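I spent the spring repointing the stone foundation under our house in Whitfield. People have asked what it involved, so I'm putting it in one thread. I'm a homeowner and this was my first wall.

The house has a rubble stone foundation, laid in lime. At some point an earlier owner went over most of the inside with hard gray cement. By January it was coming off in sheets and taking the faces of the softer stones with it.

If you have an old foundation and don't know what's in the joints, scratch one with a key or a screwdriver. Lime usually crumbles or powders. Portland cement mostly just gets a shiny line on it. We had both, sometimes in the same joint.

I got two quotes. One mason wanted to patch with bagged cement mix. The other was Peter Hudec, who looked at it for an hour and told me the wall was sound and the joints were the problem. I couldn't afford to have him do all of it. He did the outside and the two bad corners and showed me how to do the inside.

The inside came to 34 feet of wall. It took me most of my free time for three months. If you have money and no patience, pay for it.

Tools I used: a plugging chisel, a small lump hammer, a stiff brush, a spray bottle, a hawk, and two narrow pointing trowels. I bought an angle grinder and returned it. The one stone I touched with it has a straight groove across the corner and always will.

Raking out is the slow part. You want to go back at least twice the width of the joint, more if what's behind it is loose. Start at the top and work down so you aren't dropping grit into joints you already cleaned.

Wear a real respirator. Not the paper one. Goggles too, and gloves once you get to the lime, which burns skin and is very bad for eyes. I kept a bottle of eye wash on the basement stairs.

Don't rake out the whole wall at once. I did a section about as wide as my arms, filled it, then moved on. On the first section I got carried away and a stone the size of a loaf of bread came out in my lap. It went back in fine.

Rubble walls take some getting used to if you've only looked at brick. No two joints are the same width. The courses wander, or there aren't any. You stop looking for a line to follow and just look at the next gap.

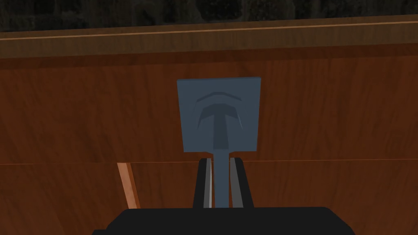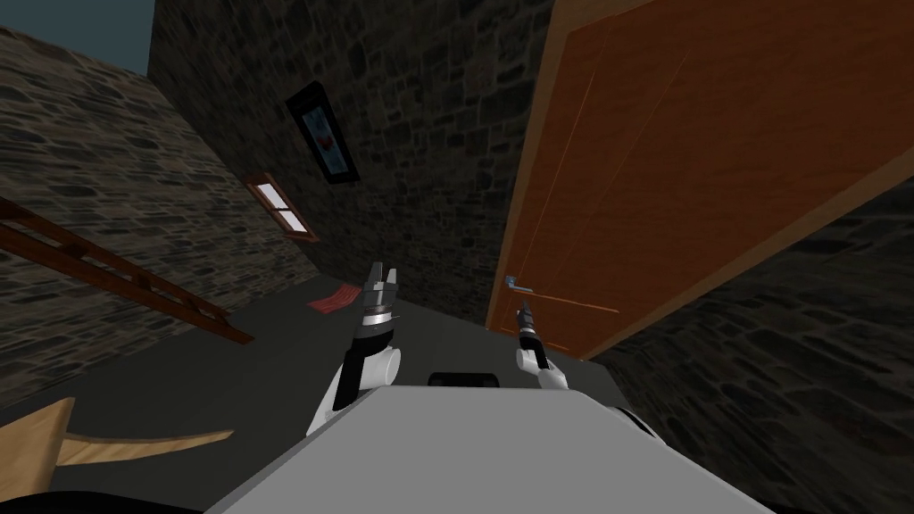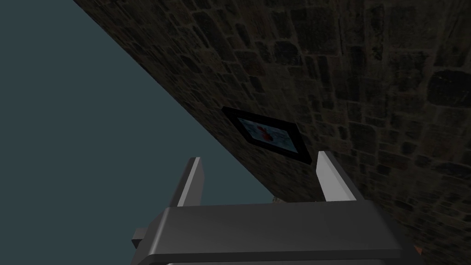
For wide gaps, don't fill with mortar alone. Push in small flat stones, called pinnings or gallets depending on who you ask. Less mortar means less shrinking. I saved all the chips from raking out and sorted them into coffee cans by thickness.

Mix: natural hydraulic lime and sharp sand, one part to two and a half. I got the lime from Seltumier, who were slow to ship but answered the phone. The sand matters as much as the lime. You want it gritty, with a range of grain sizes. Play sand is no good.

Mix it drier than you think. Hudec's test was to squeeze a handful. It should hold together and leave your glove mostly clean. Mine looked wrong to me for the first week, like damp brown sugar. It was right.

Let the mixer run 20 minutes. I was adding water after two minutes because it looked too dry, and it loosened up on its own if I left it alone.

Wet the wall before you start. Wet it the night before, then again an hour before, then mist it as you go. Dry stone pulls the water out of the mortar and the joint goes to dust. I lost a whole evening's work that way in the corner by the oil tank.

Press the mortar in hard, in layers no deeper than an inch. Let each one firm up before the next. Leave the last layer a little proud and don't smooth it. Smoothing with a wet trowel brings the lime to the surface and it crusts over.

When it's firm enough that your thumb won't dent it but your thumbnail will, hit it with the ends of a stiff brush. Straight on, tapping, don't sweep. That knocks the surface back and closes up the small cracks. It also makes it look a lot like the old work. My favorite part of the job.

Then keep it damp. I hung wet burlap and misted it morning and night for a week per section. My neighbor Margit Lakatos did the morning round when I was away for work. She has since started on her own chimney, so I owe her some burlap.

Temperature: 40°F and up, day and night, for the whole cure. Our basement stays above that, which is why I could start in winter. Hudec wouldn't touch the outside until the frosts were done.

Cost, since everyone asks. Lime and sand for the inside was less than I expected. I used 5 bags of lime in total and have part of one left. The tools I'd have bought anyway, apart from the second trowel. The biggest bill was Hudec's, and it was fair.

Things I'd do differently. Better lights from day one. A kneeling pad. I'd take photos of each section before raking, so I'd know which stones were already loose. I'd fix the gutters first.

About the gutters. A lot of what I thought was a wall problem was a water problem. The downspout on the north side was emptying right against the foundation. A length of pipe and some regrading did more for the damp than any of the mortar.

Did it work? Too early to say much. The basement smells better. Nothing has fallen off. The white bloom on the north side is coming back more slowly than it used to. Ask me after another winter.

Someone asked whether to paint or seal the wall once it's pointed. I wouldn't. The wall has to dry out through its face. If you want it bright down there, limewash is fine and cheap. I did one bay with it and will probably do the rest.

Someone else asked if this applies to a 100 year old brick foundation. Some of it does. Brick from then can be softer than you'd expect and the joints are much thinner, so get someone to look at it before you take a chisel to it.

Next job is the garden wall at the back, which is dry laid, no mortar at all, and leans toward the Oravec side. Hedvika Oravec has been very patient about it. I'm told the first step is to take it all down, so I've been putting that off.

I'll add to this thread if anything cracks.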